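I gave up on closets the winter we moved into the Verhoeven building. The apartment came with one, technically, a slot by the front door about as deep as a cereal box, and my coats came out of it every morning looking like they'd slept in a car. So I did what everybody does and started throwing things over the back of a chair. You know the chair. Everyone I know has the chair.

Then one Saturday I went to the big furniture hall at Zamano to look at lamps and came home obsessed with clothes racks (I still don't have a lamp). I had always filed the open rack under "college student" and "dry cleaner." Chrome tubes, squeaky wheels, the whole thing leaning to one side the minute you hang up a parka. The ones I keep falling for now are wooden, with real posts and a bar across the top and somewhere down low for shoes, and they stand in a room like they were invited.

The thing I had to learn, and it took me a whole winter, is how little you should put on one. My first week I hung up everything I owned. It looked like a yard sale! I couldn't find a thing, and the bar had a dip in the middle you could have rolled a marble down. Now I keep it to what I'm wearing this week: the long coat, a jacket, a couple of tops. Everything else lives in a dresser or under the bed, and I swap pieces out on Sunday night with the radio on.
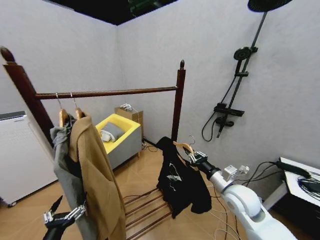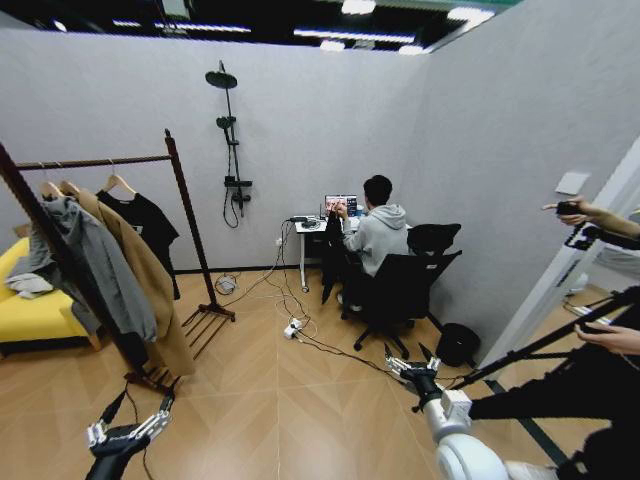 Dark wood, a camel-colored coat, something gray next to it and a black T-shirt farther along the bar, and I'd stop right there. The long coat is what makes it work for me. Put a coat like that at one end and the whole rack looks dressed, even if the rest is the stuff you wear to take out the trash.

Albane Cordier wrote to me after I mentioned racks in the April issue, and she doesn't buy any of it. She says she had one for 8 years and all it ever did was collect dust on the shoulders of her good jackets, that sunlight took the color out of a navy blazer down one sleeve, and that a person who says she only hangs up a week's worth of clothes has never had to get two kids out the door in February. She'd take a door that closes any day, and she suggested, kindly, that I get my closet slot rebuilt and be done with it.

Fair enough on the dust. I run a clothes brush over the shoulders when I swap things out, and anything I haven't touched in two weeks goes back in the dresser. On the sun I have no defense except to move the rack, so mine now stands along the wall the window is on and not across from it. The kids I can't help with.

A few things I'd tell a friend before she goes shopping. Buy all your hangers at once and get them in wood, because a nice rack with six kinds of plastic on it looks sad. Give the shirts thin ones and the coats something with a bit of shoulder. Measure your longest coat on its hanger, bar to hem, before you fall in love with anything that has a shoe shelf. I didn't, and my winter coat spent a month sitting on top of my boots. And grab the posts in the store and give them a good shake! The salesman at Veduven looked alarmed, but the one that wobbled there would have wobbled at my place too.

I ended up with a Stirnberg, secondhand, one post a little scuffed. The chair is back to being a chair, most days. There's a cardigan on it right now.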